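Uvness: notes on the desk tasks
README for the stationery part, version of 8/3/21
Maintained by Karthikeyan Pinto

What is in this folder

Uvness is a collection of short recordings of ordinary desk work. This folder holds the stationery part only. The kitchen part (Manzano) and the laundry part (Tustow) have their own README files, and the numbers below do not include them.

The stationery part has 489 recordings. Each one shows one small job done by hand at a desk: opening a box, filling a stapler, putting clips back into the organiser and similar things. The recordings were made in October in the office at Zisik, by people who use these objects in their normal work. They received no script, only the name of the job.

I wrote this README mostly for persons who will label the recordings or check the labels of others. Please read the part about the stapler before you begin, as most of the questions I receive are about it.

The desk

We kept the desk as it is used every day. It has a light wood-grain top and stands against a plain wall. A laptop stays open at the left during the work, and its cable lies across the desk. Please do not label the cable as an object of the task, even if a hand passes over it.

At the back is a white plastic organiser with compartments. Paper clips and binder clips are kept in it. The colour of a binder clip is not part of the label. If a person takes a red one or a blue one, it is "binder clip" in both cases.

Opening a box (label: open_box)

The boxes are of the sliding type, with an inner tray and an outer sleeve. The label begins when both hands are on the box and ends when the tray does not move any more. Some persons push the tray from one end with a finger, others pull it. We use the same label for both.
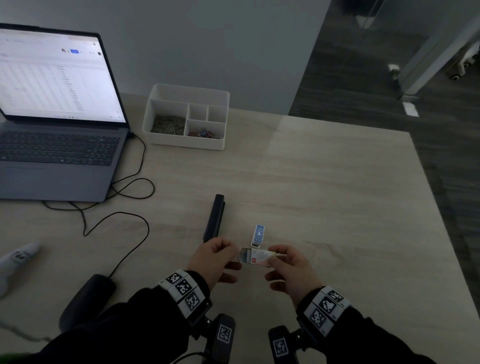

open_box: one hand on the inner tray, the other on the sleeve.

If the box falls or is put down before it is open, close the label and start a new one at the next touch. If the tray comes out completely, add the note "tray_out". Printing on the sleeve is not transcribed. In the first round some labellers wrote down the words and logos they saw on the boxes, and it was a lot of work to remove them again.

Filling a stapler (label group: stapler)

This is the longest job in the folder, and it is divided into four labels:

stapler_open: from the first touch until the inside channel can be seen.
stapler_check: the person looks into the channel or turns the stapler, without putting anything in.
stapler_load: a strip of staples is put into the channel.
stapler_close: from the first movement of closing until the stapler is shut.

The difficult one is stapler_check. Many persons hold the stapler upright in two hands, with the open side towards them, and stay like this for a while. It looks like nothing is happening, and in the first round it was often left without a label. Please label it. A pause is also a part of the job, and it is useful for us to know how long it takes.

Look at the position of the fingers before you decide. With one hand round the body and the other hand at the base, the person can be checking, or can be going to close. Play the recording forward until the hands move, and then go back and set the border.
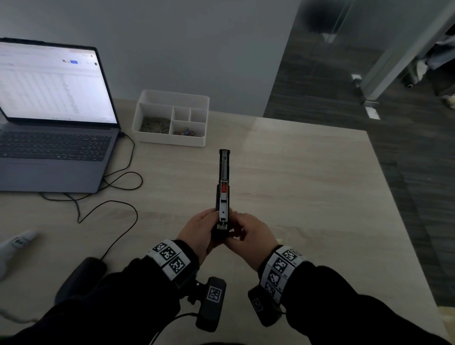

Numbers

Recordings in this part: 489
Labelled segments after the second round: 929
Segments marked "unclear": 66

The unclear segments are kept in the files. In most of them a hand covers the object for the whole time. You can leave them out with the column "clear", which has the value yes or no.

The longest recordings were divided after around 1000 images, so one job can continue in the next file. The column "continues" tells you this.

Known problems

The laptop screen is bright in many recordings, and small objects near it can be difficult to see.

A black stapler on a light desk is easy to find, but white boxes and white parts of the organiser are not. Please zoom in before you write "no object".

Left and right are always from the view of the person who works. In the first round two labellers used the opposite, and I have corrected all files I could find. If you find one more, write me the file name and I will repair it.

Still to do

Labels for putting the clips back. At the moment there is one label, clips_return, for both kinds of clips, and I would like to divide it.

A short list of the object names in other languages, for the labellers who asked for it.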